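Hanging paper letters on a fabric backdrop - clips, pins or tape?

rustia_crafts
Mar 26, 2018
Hi all! I'm doing a banner wall for our spring open house and I've got black cloth, a big stack of cut-out letters and no plan whatsoever. In January I used tape and half the words were on the floor by lunchtime. What do you all do?

Akine
Pins, every time. I keep my letters in mixed colors because they look so cheerful against black, and I don't fuss over getting them level.

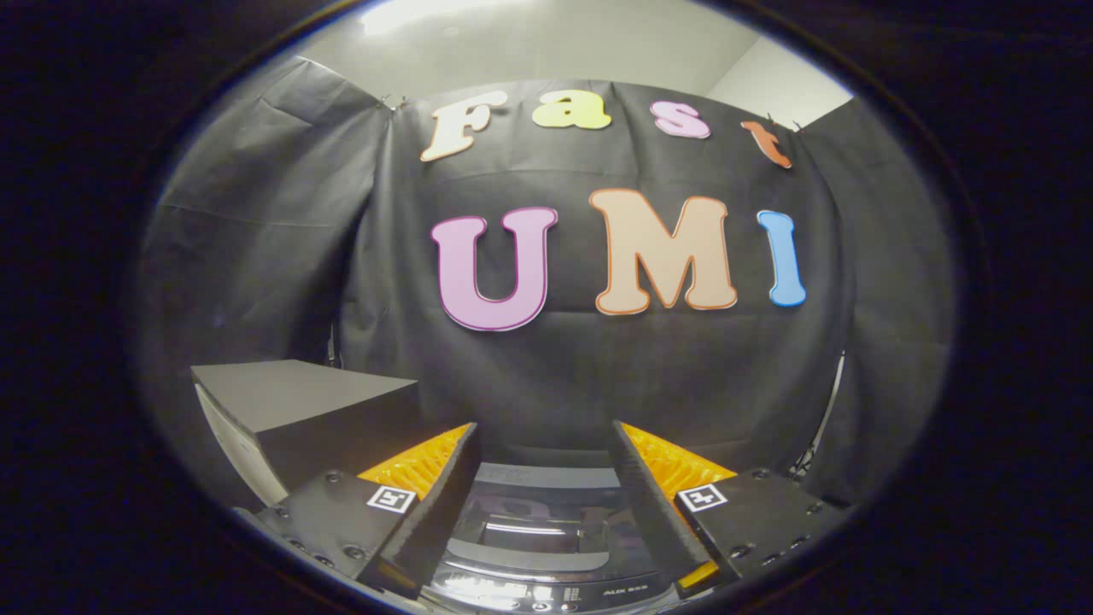

Spacing is what I always worry over, so I lay the words out on the floor first and live with them for a bit (the cat helps). I like a smaller word up top and a bigger one under it, like "Fast" over "UMI" there, with a clip at each upper corner to hold the cloth. It sags a little in between, and I think that's rather sweet.

jedis4
Sorry, I have to disagree on the sag! Two clips isn't enough for heavy cloth. I use four and steam the wrinkles out first.

rustia_crafts
Oh, I love the pink and the blue! Pins it is, and maybe I'll borrow the four clips too - my cloth weighs a ton.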